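Sofa and Armchair Collection: Frequently Asked Questions

Ullen collects used sofas and armchairs from homes in Drastness and passes them on through the Tekin showroom. Last updated 26/10/2023.

Do I have to pay?
Collection is free from the ground floor. From any other floor there is a charge of £6, payable when you book.

What will you take?
Sofas, armchairs, sofa beds and footstools. We do not take mattresses, office chairs or garden furniture.

Does it need a fire label?
Yes. The permanent label is usually stitched under a seat cushion or on the base. If it has been cut off we can't accept the item, whatever its condition. Loose covers can come without a label if the sofa itself has one.

My sofa is worn. Is that a problem?
Faded fabric and flattened cushions are fine. Rips, burns, broken springs and strong smells of smoke or damp are not. Small marks can often be cleaned, so tell us where they are on the form.

How do I book?
Fill in the Brilo form with your postcode and the width of the sofa at its widest point. You will get a reference and a choice of dates. Slots in January go quickly, and we can't hold one without a completed form.

Will it fit through my door?
Measure the narrowest doorway on the way out, with the door open. Our crew can unscrew feet but will not remove doors or windows.

What happens if you turn it down on the day?
The crew will give you a slip with the reason. The charge is refunded if we made the mistake. If the form was wrong, it is not.

How many do you collect?
Last year we were offered 1,291 items and accepted 774. The most common reason for refusal was a missing label.

Can I see what is in the showroom before visiting?
We don't list single items online because they sell too fast. Ring on extension 92 and we will tell you what is in.

Should I clear the sofa first?
Please remove throws and loose belongings, and check down the sides of the cushions. We cannot trace things left behind.

Dark upholstery
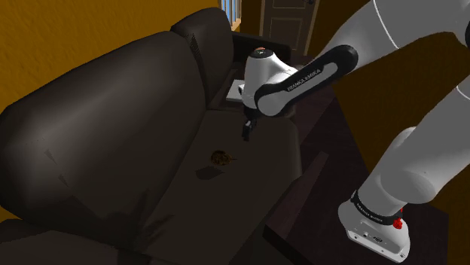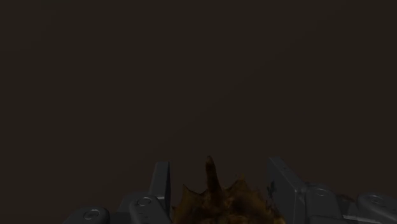
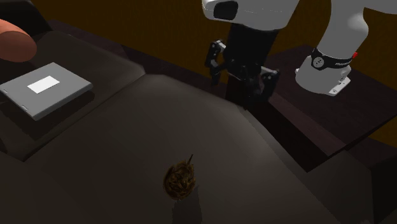

Comment from a reader in Drastness: Could you add something about corner sofas? Ours splits into two parts and I wasn't sure whether to fill in one form or two. I did one, and the crew took both parts on the same visit, but the label was only on the longer half and they had to ring in to check.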